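Filed under: Meetings and Minutes | International Solidarity

Gelora Workers' Support Network
Minutes of the ordinary meeting held on Wednesday, March 10, 2021, by video call

Chair: Remo Reisinger
Minutes: Kazimír Tóth
The meeting opened at 18:05. Apologies had been received from the Lavon branch, whose delegate was on shift.

1. Minutes of the last meeting

Agreed with one correction. Under item 4, the grant to the Navaratnam hardship fund should read "paid in two instalments" and not "paid in full". The second instalment has since gone out and the receipt is on file.

Matters arising: the letter to the Endska management about the dismissed shop stewards was sent in both languages. An acknowledgement came back with no reply to the points raised. See item 3.

2. Report from the Lavon branch

A written report had been circulated and was taken as read. The main points were noted for the record.

The branch has held its weekly advice session by telephone all winter. Most calls are about unpaid overtime and about agency contracts that end the day before a worker would qualify for sick pay. The branch asked whether Gelora could pay for a second phone line. Remo said the present contract runs until September and that adding a line before then would mean a new contract for both. It was agreed to lend the branch the spare mobile until the contract is up.

The branch also asked for leaflets in Tamil and Slovak. The Slovak text is ready. The Tamil text was done by a member in a hurry and needs a second reader before it is printed. Kazimír to ask the Navaratnam group if they can find one.

3. Endska dispute

Remo gave an update from his call with the stewards on Sunday. Of the nine people dismissed after the October stoppage, six have been offered their jobs back on a new contract with a longer probation period. Two have signed. The others are holding out for their old terms, and the union branch there is backing them.

The stewards do not want a boycott call at this stage. They have asked for letters from other unions and, if possible, a short statement from any elected representative who will put a name to one. They would also like the network to stop using the word "strike" in its bulletins, as the legal status of the stoppage is still being argued and the other side has been quoting our website.

There was a long discussion on this last point. One view was that members will not understand what "stoppage" means and that the wording looks timid. Another was that the people whose jobs are at stake should decide. It went to a vote and the request was accepted, with one against. Kazimír will go through the back issues on the website and change the headings. The text of signed articles will be left alone, with a note at the top.

It was also agreed to write again to the management, this time asking for a date by which the points will be answered. Remo to draft, and to send it to the stewards before it goes anywhere else.

4. Hardship fund

The balance is enough for five further payments at the current rate. Two applications were considered in private and both were approved. Names are kept in the separate book.

The meeting discussed whether to raise the single payment. It has not been changed for nearly six years. No one spoke against an increase, but there is no appeal planned before summer and the fund would run down faster. Left for the next meeting, with figures to be brought by the Chair.

Members were reminded that applications must carry the signature of a branch officer. A typed name in an email has been allowed during the restrictions and this will go on until branches can meet in person.

5. Spring bulletin

The bulletin will have the Endska update on the front, the Lavon advice session times, a page from Navaratnam on the tea estate wage talks, and a longer article on automation and bargaining in packing and sorting work. The article is finished apart from the last section, which the author wants to shorten. The contents page was shared with the meeting.
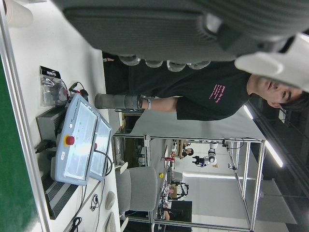
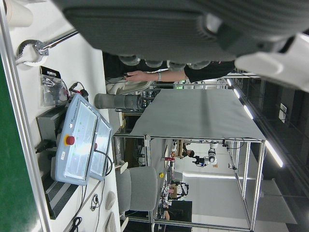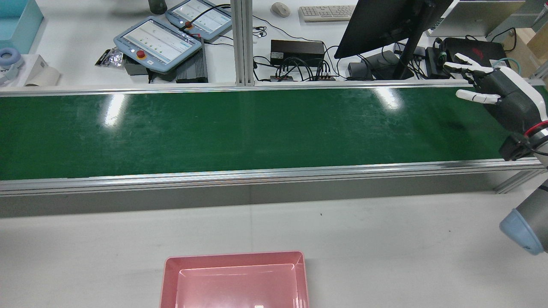

The deadline for copy is the end of the month. Branch reports should be kept to one side of paper. Last time three came in well over and had to be cut by the printer's assistant, which caused bad feeling. Anything too long will now be sent back to the branch to shorten.

The print run was discussed. With no stalls or public meetings there are still two boxes of the winter number left. It was agreed to print fewer and to post a copy to every member without email. Kazimír has the list but some of the addresses are old. Branches to check theirs and send changes by the copy deadline.

6. Visit by the Navaratnam group

The visit put off last spring can't be rearranged until travel rules are clearer. The group has asked if the money set aside for fares could be used for a legal training course at their end. The meeting was in favour in principle. The donors gave the money for travel, though, and two of them gave large sums, so they will be asked first. If any donor objects, that person's share stays in the travel account.

A joint online meeting was suggested in the meantime. The time difference makes an evening meeting here very late for them, so it would have to be a Saturday or Sunday morning. Remo to offer them a choice of dates.

7. Any other business

The rent on the storage cupboard is going up from September. Remo thought most of what is in it could be thrown out. Kazimír asked that the banners and the bound bulletins be kept whatever happens. Both to go and look when they are allowed in the building.

A member asked why the call had been cut off at the last meeting. The free account has a time limit. The Lavon branch has a paid account and has said we may use it.

8. Actions

Remo Reisinger: second letter to Endska management; hardship fund figures; write to travel donors; dates for joint meeting.
Kazimír Tóth: website headings; second reader for Tamil leaflet; mobile to Lavon; address list.
Branches: reports and address changes by copy deadline.

9. Next meeting

Second Wednesday of next month, same time, using the Lavon link. The meeting closed at 19:50.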